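# Chapter 7: The Packing Table

## What you will study in this chapter

In the earlier chapters we looked at large machines: presses, ovens and conveyor lines which were built into a factory before the workers came. This chapter is about a smaller kind of automation. It takes the place of a pair of hands at a table, and the people who used to sit at that table often remain in the same room. Their work changes, and the change is not always written in their contract.

After reading the chapter you should be able to explain the difference between a task and a job, describe how a two-armed station is brought into a packing room, and discuss who gains time and who loses it.

## 7.1 The case of Senitz

Senitz is a company which packs spare parts for household pumps. Its main building is in Widodbridge, and at the time of our case it had 157 employees. The parts are small: rings, clips, springs, short pieces of hose. A customer orders a set, the set is collected into a bin, and the bin goes to the sealing room. For many years each step before the sealing was done by hand.

In June the company placed its first two-armed station in the packing room. It was delivered by Granberg, a supplier of handling equipment, and it was planned for the simplest sets only. The older tables stayed where they were. The management told the packers that no one would be dismissed, and this promise was kept. But a promise about dismissal says little about what a person will do from morning to afternoon, and this is the question which interests us.

Before the station came, a good packer at Senitz could finish 200 sets in one shift. The company knew this number very well. It knew much less about how the number was reached. Packers looked at the parts while they picked them, felt if a spring was too soft, and put a doubtful ring aside. None of this was in the work instructions. It was simply part of the hand movement.
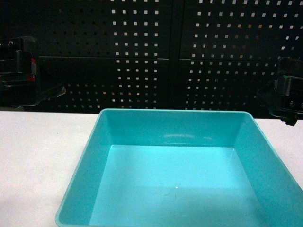 When engineers speak of a "task", they mean a piece of work with a clear start and a clear end. A job is wider. It contains many tasks, and also the small decisions between them. The start of a packing task is easy to recognise: there is an empty bin on the table, between the two grippers, and there is nothing in it. From this point a machine can be given an order of movements, and an engineer can say exactly when the order is complete. It is much harder to say where the judgement of the packer starts. For this reason companies usually automate tasks, while workers continue to have jobs - and the jobs must then be described again.

## 7.2 What remained for the packers

At Senitz the new description was written by Pak-hei Yuen, who was the shift leader and had been a packer before. In his first version, dated May 3, 2018, he gave the packers three duties: filling the part trays, checking finished sets, and calling the technician when the station stopped. The station was not yet in the building when he wrote it, and he later said that the paper was "a good guess about a machine I had not met".

He changed it after some weeks. The checking took longer than he had expected. A packer who picks a ring by hand checks it in the same moment, but a packer who receives a full set has to take it apart with the eyes and start again. Some found this more tiring than the old work. Others were glad, for their wrists and shoulders hurt less in the evening.

There was also a question of pay. Under the old system a packer received a small bonus for speed. With the station, speed no longer depended on the person, and the bonus lost its sense. Senitz replaced it with a fixed amount. For almost 70 per cent of the packers the new amount was equal or better. The fastest ones lost money, and they were also the ones who knew most about the parts. Two of them moved to Mohmand, another packing firm in the same town, where all the tables were still worked by hand.

## Before you continue

**Key terms:** task, job, tacit knowledge, piece rate, station.

Think of a place where you have worked, or where someone in your family works. Choose one task there and write down its start and its end. Then write down what a person notices while doing it. Keep your notes - you will need them for section 7.3, where we return to the bonus at Senitz and look at how the packers argued their case.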